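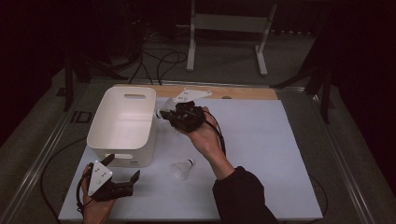

Batton to Supply Wement Court Lighting and Flooring for Vesgate Indoor Sports Center

VESGATE — Batton, a contractor for indoor sports surfaces and lighting, has been awarded the contract to refit the main hall of the Vesgate Indoor Sports Center. The work covers the replacement of the playing surface, the court lighting and the air supply ducts over the badminton courts. Site work starts in February and will be carried out in 3 phases so that part of the hall stays open throughout.

The hall has a playing area of 3,878 square feet in its east bay and 3,599 square feet in its west bay. Both bays were last resurfaced with a hard vinyl sheet laid directly on the concrete slab. The sheet has lifted at several seams, and the slab beneath it is uneven along the line of an old drainage channel. Batton will remove the sheet, grind the high spots, fill the channel and lay a new subfloor on rubber pads.

The subfloor is the Wement panel system, which Batton has installed in school gyms and club halls for several years. Panels lock along all four edges and carry a textured mat on top. A damaged panel can be lifted and changed without disturbing the rest of the court. Lines are painted at the factory for the badminton courts and on site for all other sports.

Lighting

The existing lights hang directly over the centers of the courts. Players looking up to follow a high shot look straight into them, and this was the most frequent complaint in the center's user survey. Under the new layout, all fixtures are moved to rows between and outside the courts, running parallel to the sidelines. No fixture will be mounted above a playing area.

A total of 267 fixtures will be installed across the two bays and the side corridor. Each bay is divided into zones with separate controls. Light levels can be set for match play, training or cleaning from a panel at the front desk, and corridor fixtures dim when no movement is detected. The end walls will be painted a dark matte green to give a plain background behind the shuttlecock.

Air supply

Air movement is a known problem in halls used for badminton. A shuttlecock is light and slows quickly in flight, so a draft that would go unnoticed in basketball can carry a clear to the wrong side of the baseline. The present ducts at Vesgate blow downward through open grilles, and play on the two courts nearest the plant room is affected whenever the fans are running.

The grilles will be replaced with fabric ducts that release air at low speed along their full length. Rodrigues, the mechanical subcontractor, will supply and balance the new ducts. Air speed will be measured at several heights on every court before handover, with the fans at full output and the entrance doors both open and closed. The readings will be included in the handover file.

Phasing

The first phase covers the west bay floor and lights. The second covers the east bay and the corridor. The third covers the ducts, the wall painting and final testing. A full-height dust screen will separate the work area from the open bay during the first two phases. Grinding is limited to hours before 9 a.m. to reduce noise during classes.

Court bookings for the closed bay will be moved to the open bay where space allows. Evening league matches keep their present start times. Junior coaching moves to the upstairs studio during the second phase — the ceiling there is too low for full play, so sessions will be limited to footwork, grip and net shots. Equipment lockers in the corridor must be emptied before the second phase starts, and notices will be posted at the front desk.

About Batton

Batton designs and installs floors, lighting and fixed equipment for indoor sports halls. Its work includes site surveys, slab repair, court marking and maintenance contracts.

Press inquiries should be sent to the Batton press office.

14 shares | 2 comments

Related releases
Batton adds slab moisture testing to standard site survey
Wement panels: revised care guide for cleaning crews
Rodrigues completes duct replacement at Vesgate swimming pool
Vesgate Indoor Sports Center publishes user survey results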